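From the Parts Room

Hello everyone, So-yul Geum here again with news from the workshop side of Wusetti. The October sorting is going well, and I want to thank all of you who brought back the switches and buttons from your drawers. We now have 518 pieces on the list, and Po-yen Kong has promised me that his last box is coming soon.

As some of you asked, we are keeping the blue plastic bins. They are not beautiful, but they are strong and they fit the shelf. Fung-ping Ng proposed to put white foam in the bottom for the push buttons, so that they stay in rows and the caps do not knock against each other. I was a little doubtful at first, but now I like it very much. A red mushroom button is easy to find when it has its own place.
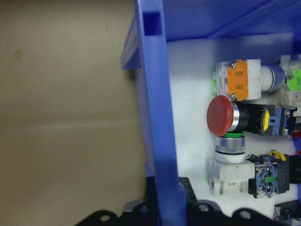
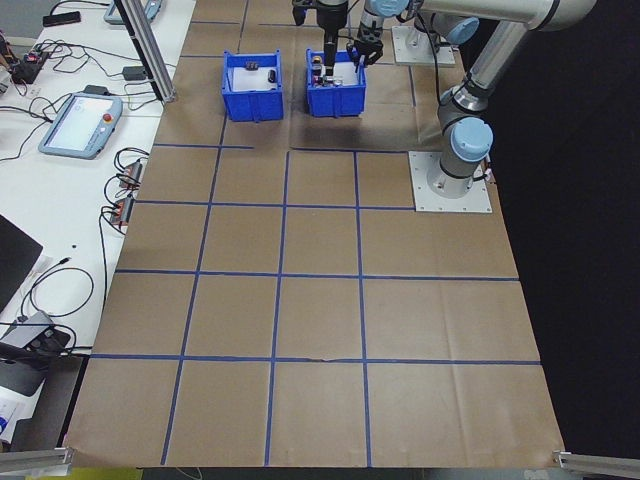

The sorting table keeps its brown paper and its squares of blue tape until the end of the month. Please put one kind of part in one square, and do not write on the tape. If the paper tears, tell Wing-yan Chuang, who has a new roll of it under the stairs.

A small request about the screws. Many switches came back with a label plate but without the second screw. We have ordered 400 new ones from Gredex, and until they arrive please do not borrow from other switches! I found 19 plates with no screws at all in the old cabinet, and this made me a bit sad.

The new list of shelf numbers hangs inside the cabinet door. Shelf 38 is for parts that we cannot name. If you know what they are, leave a note with your name and I will come to find you.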